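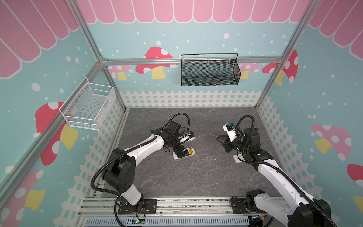

Workshop tips: keeping a two-arm recording cell in order

Odier workshop pages. Last revised Sat 30 May.

These notes are for people who record demonstrations on a two-arm cell and have to hand the recordings on to someone who trains with them. They assume the arms are calibrated and the teleoperation side works. Most of what spoils a batch is housekeeping.

Fixing the bases

Mount both arms on one rail. If each has its own support, they drift apart over a few weeks and the early recordings no longer match the late ones. Check the screws on the mounting plates at the start of each day with a hand key. Do not use a powered driver on T-nuts in aluminium extrusion. Scribe a line on the rail at each side of each plate, and if a plate has moved off its line, put it back before recording anything.

Cables

Run the arm cables in corrugated hose and leave enough slack for the full reach of the wrist. To find the right length, drive the arm slowly to its furthest pose, then fold it back over the base and see whether the loop snags. Too much slack is as bad as too little: a long loop swings into the wrist camera's view. Slotted duct along the front edge takes the rest. Label both ends of every wire inside it.

Walls

Plain panels are easiest to keep clean. Printed panels give the cameras more variety, and a set of patterns can be swapped between batches. At Betmont we change them every 846 episodes, an awkward figure left over from the first disk quota. Write the panel name in the batch log. Wipe off fingerprints with a damp cloth and let the panel dry before switching the lights on. Matt print is preferable, as gloss shows a bright patch that moves with the arms.

Baskets

Wire-mesh baskets on the walls make good targets for placing tasks. Hang them within easy reach of both arms and test each with the gripper open, since an open gripper needs more room than a closed one. Empty them between episodes unless the task sheet says otherwise. A basket on a crossbar should be tied at both ends so that it cannot slide.

Objects on the floor

Use small things with different shapes and surfaces. Thin items such as wires and sticks are worth including, but expect more failed grasps and allow time for them. Set the fingers to stop just above the floor and lower them in small steps. Pressing down hard wears the finger pads and marks the surface.

Move every object between episodes, including those not used in the task. Operators tend to put things back where they found them, and the model then learns the place instead of the object. The Lazăr sheet gives a start position for each item and is quicker than deciding by eye.

Grippers and wrist cameras

Where the two grippers differ in colour or shape, record which is on which side. Clean the wrist lenses every 5 episodes if the task involves anything dusty. After touching a wrist camera, take a short test recording and compare it with the reference.

Storing the recordings

Keep failed attempts, marked as failed. Name folders by batch and panel. One Sarus drive holds up to 2000 episodes at our settings; change it before it is full. The next batch starts in June with 3000 planned, so order spare finger pads now.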